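Wanted: people to try a homemade gripper and find out where it fails
Pandcombe shared workshop, Tuesday evenings
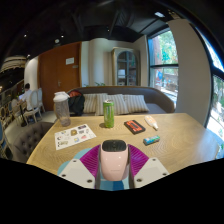 The Pudia gripper around a pink device, blue mat underneath. Magenta ribbed pads, three screws a side.

We need 18 people for one evening each in April. You hold the gripper, you pick up ordinary household objects with it, you put them somewhere else, and you write down what annoyed you. Doors open at 5.

I should say up front that I have doubts about this whole thing. The plan is that recordings of people using the hand tool will teach a home-built arm, which we call Valtus, to tidy a table. Valtus has so far been given 524 recordings, nearly all made by the same two members, and it still shoves small objects onto the floor. One camp here says it needs more recordings. I think the pads are too stiff and the arm is too slow, and that more data will get us a better documented mess. Your evening might settle it.

What we're looking for

No robot experience. If you have plenty of it, please sit this one out, you'll hold the thing too politely. Left-handed people are badly needed. You should be able to stand for a while and squeeze a trigger without pain. Under 18, bring a parent.

The objects are the usual clutter: drink cans, squeeze bottles, packs of batteries, sheets of stickers. Flat things are the worst. If you can get a sticker sheet off a table in one go, I want to meet you.

What you get

$44 in cash at the end of the evening, whether or not you pick anything up. Coffee. No certificate, no "early access," and no share in the company some members keep talking about starting.

What we keep

The video from the tool's camera and your notes. The camera sees a good deal of the room, so if you don't want to be in the background of somebody else's session, tell us before we start.

To sign up, leave a note for Trinidad Nieto at the front desk or in the Tierney Street mailbox, with your name, which hand you write with and which Tuesday suits you. Complaints about the gripper are welcome in advance.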